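Haltville Makers Forum
Search this forum Advanced Go
Clubs and Classes > Student Robotics > Kitchen sim project, where we are
Posted by selma_h, April 27, 2024

I said I would put up a progress post before the end of term, so this is it. For those who haven't followed, six of us in the college robotics club are doing the simulated kitchen project with Burnenum, which is the name of our control code and nothing to do with the ruins. The arm lives entirely in the simulator. We have no money for a real one, and the club room has no kitchen anyway.

The project has two parts. One is fridge work: get the arm to the fridge, reach in and deal with whatever is on or near the shelves. The other is counter work, where the arm uses a utensil over a tray on the island. Every run is steered by a person first, then we train on those runs and see how the arm does alone.

We have 318 steered runs saved. The plan was 700 by now, so we are well behind. Most of the lost time went on the fridge. The arm has to get close to the door handle and the drawer front to reach anything low down, and if the base is parked slightly wrong the elbow has nowhere to go. You don't find that out until you are most of the way in.

Counter work is easier to steer but harder to score. We can't agree on what counts as a finished run when there is more than one thing in the tray.

A view from each part:

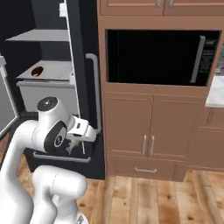
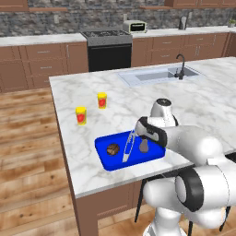
Steveo: I'd drop the fridge. You have one term left and a pile of runs that don't match each other because the base was parked in a different spot each time. Put everything into the counter task and you would have something to show in September. I marked projects like this for a few years and the ones that did one job properly always got further than the ones that did two jobs halfway.

selma_h: We talked about that. The trouble is that the fridge is what the others signed up for. Two people wrote the parking code and it isn't used at all on the island, because we start the arm already in place there. If we drop the fridge their work goes in the bin.

Steveo: That's a reason to be kind to them. It isn't a reason to keep the task.

gearbox_lou: Disagree with Steveo. Different parking spots are good for training as long as they are all spots the arm can work from. If every run starts from the same place then it only learns that place. What I would do is go through the 318 and throw out the ones where the person steering had to back off and start again. Keep the rest, messy or not.

Steveo: With thousands of runs I would agree with you. With 318 split over two tasks I don't think there is enough there for it to learn anything from the variety. It will just average them and drive into the drawer.

gearbox_lou: Then let it try and see. It's a simulator. Nothing gets dented.

selma_h: It has driven into the drawer, for the record. On Lou's point, we do keep the backed-off runs in a separate folder, but whoever is steering has to remember to put them there, and I wouldn't swear that everyone has. I can search the logs for any run where the base reversed. That would catch most of them.

Stojanovska: Can I ask about the scoring? We had the same argument in our club over a table-clearing task. In the end we wrote down one sentence per task before anyone steered anything, and if the sentence wasn't true at the end of the run it was a fail. No half marks. It annoyed people, but the arguments stopped after a week.

selma_h: We have half marks at the moment. I like them because they show whether it is getting better even when it never finishes.

Stojanovska: Then keep both. Pass or fail for the report, half marks for yourselves. Just don't put them in the same table. Ours were in the same table for a month and the figures looked much better than they were.

pmw_workshop: Which controller are you steering with? We used an ordinary gamepad and the wrist was hopeless. Anything that needed the hand tilted took three goes.

selma_h: Gamepad for the base, and a 3D mouse for the arm and wrist. It's the club's only one, so we steer one at a time — that is the other reason we are behind. If anyone near Haltville has a spare they would lend us until September, please message me.

gearbox_lou: I have one in a drawer. The left button sticks. You can have it if you collect.

selma_h: Yes please. Message sent.

Steveo: I still say drop the fridge. But if you keep it, fix the parking to two spots and label every run with which one it was. Then at least you can tell whether Lou is right.

selma_h: That we can do. I'll take it to the meeting and post what the others say.

Recent topics in Student Robotics
Gripper slips when the simulator runs faster than real time
Line follower for the open day, spare track wanted
Log file naming, please pick one
Burnenum: parking code, questions and fixes
Lending list for the club room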